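Tuesday, October. Daylight notes, attic room, Clekholm job

Continuing from the entry on glazing ratios. Nimal Jayasinghe returned the meter on loan from Flodia, so the desk-height readings can be finished this week. Battery replaced, zero checked with the cap on, offset within one count.

Grid as before: 3 rows, 0.75 m above the floor, first row 0.5 m out from the knee wall. Readings taken left to right, meter held level, operator in dark clothing and standing back from the sensor. Row 2 repeated after a cloud passed during the first run. First run struck out in the log but left legible.

Highest value 3,764 lux, row 1, second point. Sky was unobstructed at that moment and the outdoor reference had drifted upward over the previous few minutes, so the absolute number is of limited use. Ratios only from here on. The lowest point in row 3 came out at a daylight factor of 3 percent, higher than Silvia Machala's hand calculation. Her sheet assumes a ceiling reflectance of 0.70. The paint is probably closer to 0.80. To check with the gray card before anything is changed in the sheet.

Reveal depth is the other open point. The Zukska table treats the reveal as square to the glass on all sides. Ours is splayed at the bottom and square at the top, and the table has no column for that. Interpolating between the two nearest cases moves the result by less than the repeat error, so I used the square case and noted it.

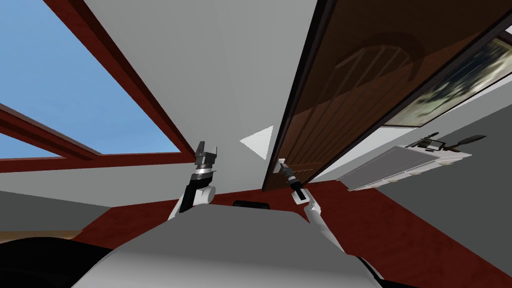
Skylight and sloped ceiling, render. Clear sky, reddish-brown frame.

Frame color matters less than expected. Running the calculation with a dark frame and then a white one changed the row 1 average slightly and row 3 not at all, to the precision we report. Leave the frame as specified and stop spending time on it.

Glass transmittance: the data sheet gives a value for clean glass at normal incidence. Applied a dirt factor of 0.9 for a sloped pane, same as the Samuel job. Cleaning interval is unknown. Silvia wants 0.8, which is the figure she uses for roof glazing under trees. No trees on the plan, but she has seen the site and I have not. Ask her for the reasoning in writing.

Calculation time for the full grid was over 19 minutes with interreflections on. Acceptable for a single room. For the whole floor, drop one bounce and compare.

To do:
Gray card on ceiling and knee wall.
Overcast run, same grid, outdoor reference logged at the start and end of each row.
Return spare tripod to Nimal.
Correct the row labels in the log, 2 and 3 are swapped on the second page.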